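2/28/23, Tuesday, notebook, open afternoon at Trolumdale

Writing this up tonight while I still remember who said what. A-yeong, skip to the bit on lighting if you're short on time, the rest is mostly me rambling.

So the Trolumdale people opened up their manipulation lab for the afternoon and I went over with Fedir. We got there early (my fault, I misread the invite) and ended up drinking their coffee in the hallway for a good while. Their host walked us through the program first: a short talk, then the demo cell, then questions. The talk was fine. It was the same one they gave in November with a few new slides, and Fedir leaned over to tell me so during every slide that wasn't new.

Numbers I scribbled down: 3439 recorded runs so far, 456 of them thrown out on review. I asked what gets a run thrown out and the answer was mostly operator hesitation, meaning somebody stops mid-reach to think and the arm just hangs there. I would be terrible at this. They keep each run to 60 seconds, and if the task isn't done by then they stop and start over. I like that rule a lot and want to steal it for the Marikar bench. We let ours drag on forever and then wonder why the files are so huge.

Then the cell itself! Two arms, table between them, black cloth all around. They let visitors stand pretty close, closer than we would allow, and there was a screen off to the side with the feeds up. Fedir got a turn at the controls and was annoyingly good at it. I got a turn and was not. My left hand kept wanting to do what my right hand was doing. The host told me everybody does that for the first week, which was kind of her.

I asked about the gripper fingers. They go through a lot of them and print new ones in-house. Drumov has apparently offered them a quote for molded ones but the minimum order was silly. Worth remembering for us, we should ask Drumov ourselves before we sink more hours into the printer.

Grabs from the afternoon, two wide and two from the wrist:
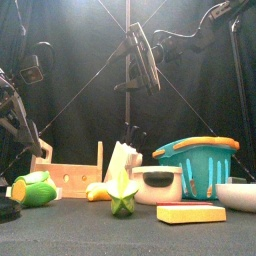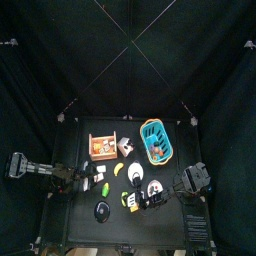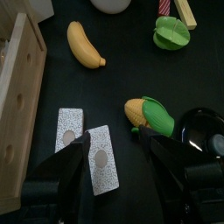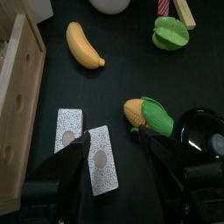
OK, lighting, which is what A-yeong wanted me to go look at. Our own trouble on the Marikar bench is that anything shiny blows out and then the picking goes wrong near it, and we've been blaming the overhead lamp. I'm less sure now. Their cell is dark cloth and a dark tabletop, pretty much what you proposed, and the glossy black bowl by the corn still has a bright white patch inside it in both of the wrist views. The speckled blocks between the fingers come through nice and clear, pattern and all. So a dark surround by itself doesn't fix shine. I asked if they dim anything for shiny stuff and they said no, they leave the lights alone all day and live with the highlights. They figure it's better to have them in the recordings than to pretend bowls don't shine. I can see the argument. I don't know if I buy it for us, we have a much smaller pile of runs to learn from.

Before we order any cloth I'd like to try the cheap thing, which is moving the lamp back and putting a diffuser on it. Fedir thinks the old Skodix panel in the storage room would do. It's ugly but it's the right size.

Other stuff, in no order:

Their reset between runs is done by hand and takes longer than the run, easily. Two people on it when I was watching. They want to automate that next and seemed a little embarrassed about it. I told them ours is the same.

Calibration every morning, wrist cameras first – they've had trouble with mounts creeping. We check ours on Mondays, if that. Changing to daily.

They label everything as they go. 7 labels total, no free text allowed. Fedir argued with the host about this for the whole coffee break and I think he lost, but he'll tell you otherwise.

They'd like to come see us in return. I said yes before thinking about the state of our bench. We need to clean up the cable tray and get rid of that box under the sink.

To do: diffuser test (me and Fedir, Thursday). 60 second cutoff in the recorder (A-yeong, if you have time?). Email Drumov about fingers. Send a thank-you note, and ask for the slides while we're at it.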